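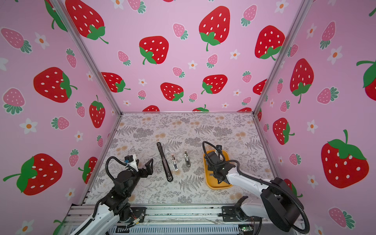

3 min read

Small Parts Bench, Posska Room: Inspection Checklist with Comments
Pradstead site, May 2020

The form gives me a box for "OK / Not OK" and a line for remarks. The line is 3 inches long and I have opinions, so the remarks are typed up separately, as usual. Numbering follows the form.

1. Walls secure, no loose edges
OK. Strawberries on the back wall, strawberries on the left, strawberries on the right. I pressed along the corners by the aluminum posts and nothing moved. The form asks whether wall surfaces are "of a neutral and non-distracting finish." I have written "pink" and left it there.

2. Posts and rear rail
OK. Both rear posts are tight. The rail along the back of the table has no burrs that I could find with a gloved finger. Check again in June.

3. Table covering flat and free of trip, snag or roll hazards
OK with comment. The cloth is light gray with fern fronds and little tan flowers, and it would look very nice under a teapot. As a work surface it has one drawback: small metal parts in gray and silver do not exactly leap out at you from a gray print. Run a flat hand over the cloth at the end of each session. If the hand finds a screw, the screw goes in the tray. If the screw finds the hand, fill in the other form.

4. Hardware laid out and identifiable
Partly OK. Two small latches, set apart from each other, no complaint. The long thin black bar is harder. I took it for a slim handle, then for a hinge strip, and have now entered it as "bar, black." Whoever put it out, please add a tag. It was also lying on the diagonal, which is no offense under Gradon rules, but it does make a person want to straighten it.

5. Latches: condition
Not checked at this visit. Work each one open and shut 3 times before it goes on a cabinet door. A latch that sticks on the bench will stick on the door, where it is far more annoying.

6. Tray clean, undamaged, within reach
OK. Yellow plastic, rounded corners, no cracks. It belongs on the right side of the table. Keep it clear of the table edge, and don't stack anything in it higher than the rim.
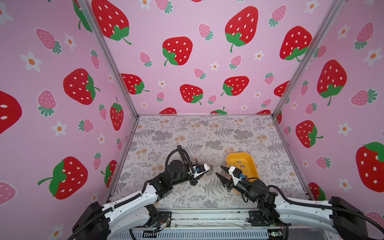 7. Tray contents
Comment only. Small gray square patches on the floor of the tray. The Bergeron parts sheet lists no such item, and the Bergeron parts sheet lists nearly everything, including the box the parts sheet came in. If they are meant to be there, write them on the sheet.

8. Base rail, front
OK. Brackets in place, slots clear. Thin wires run along this edge, so nothing gets set down there. That includes mugs. I know it is a handy width for a mug.

9. Lighting
Form requires 1000 lux at the bench. Meter read 1831. Anyone who finds the walls a bit strong before coffee may take it up with the meter.

10. Floor around the bench
Not OK. One extension cord across the walkway, same cord as last time, same walkway. Reroute it behind the cabinet and tape it down. I will be looking for it.

11. Previous actions closed
Two of 3. The sharp corner has been capped and the step stool has its rubber feet back. For the third, see item 10.

Result: pass with comments. Open items are the tag for the bar, the entry for the gray patches, and the cord. Next inspection in June, same form, same short line for remarks.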